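Progress report to the Echeverría Fund
Soft Goods Gripper Comparison, Astcombe workshop
Prepared by Graciela Palma
5th October

Where we are

We have finished the first full round of hand-held trials and I'm delighted with how much we have learned from it. When the grant began in July we had two grippers, one camera mount that wobbled, and a shelf of bags and clothes to pick up. We now have 3,387 usable recordings, a scoring sheet that people agree on, and a much clearer idea of which gripper should go on the arm next.

As a reminder, the grant pays us to compare two small two-finger grippers on soft household things: backpacks, towels, jackets, plush toys, cushions. Both are squeezed by hand for now, with a camera fixed to the tool, so we can collect tries quickly in ordinary rooms before spending time on the arm. The first gripper is the Stiltik, with short, stiff fingers and a strong spring. The second is the Truvavby, which opens wider and has longer, flatter fingers.

What we did

The test set holds 48 items. Each was tried with both grippers, by more than one person, in three kinds of starting position: lying flat, lying on its side, and half buried under something else. We left out anything with a hard shell, as agreed at the start.

The task is the same every time. Approach, close, lift clear of the surface, hold, and put down. A try counts as good only if the item stays up through the whole hold and nothing else comes up with it. That last part was added after the first week, when the Stiltik turned out to be very fond of bed sheets.

Results so far

The Truvavby managed a good lift in all three positions on 44 of the items. The Stiltik did it on 25. I expected a gap, but not one that wide! The Stiltik is still the better tool on straps, handles and thick seams, where its strong spring makes up for the small opening, and two of our testers prefer it for towels. On anything full and rounded it struggles, because the fingers touch the surface before they have enough cloth between them and then skid off.

The Truvavby's weak spot is thin, tightly stretched fabric. It closes neatly on nothing. We also had a pivot pin work loose on one unit, which cost us most of an afternoon and a few recordings. A drop of thread lock fixed it and the pins are now part of the morning check.

The camera

This took more of our time than planned, and I think it was well spent. The narrow lens we started with gave a lovely sharp picture of the fingertips and almost nothing else, so a person reviewing the recording couldn't tell what the hand was heading for. We changed to a very wide lens. The edges go dark and straight lines bend, but both fingers and most of the surroundings stay in view, and reviewers now agree with each other far more often about where a grasp went wrong.

The new mount is a single printed bracket with two screws. It hasn't moved since we fitted it — I check it against a printed grid before each session.

Spending

We are inside the budget for this period. The second Truvavby and the wide lens came out of the equipment line, and the bracket material was a small extra that I covered from supplies. I would like to move what is left of the travel money into tester hours, and will send the short form for that separately.

What comes next

The arm is bolted down and its controller is talking to our recording software, though stopping is still a little jerky. We will start with the Truvavby, using only items it handled well by hand, and bring in the hard ones once the stopping is sorted out. The Stiltik stays in the study for straps and handles. I'd also love to try a rougher fingertip on it, and the supplier has already sent samples.

I still need to write up the timing data. Some of the early recordings have a clock error, and those will be marked in the tables we share with you.

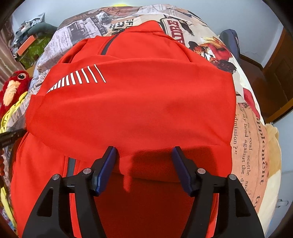

Backpacks are the group I most want to get right before the arm takes over, and they will open the next round. What makes them hard is choosing where to close. With the bag on its side and the blue fingers open toward the lower part, that big rounded front panel offers very little to pinch, while the soft fold hanging just above the jaws is a much better target. Light matters too: the gripper throws a dark shadow over the lower front of the red-orange fabric, right where a reviewer wants to see creases. I plan to test a small lamp beside the lens and will report on both points in the next update, along with the first arm recordings.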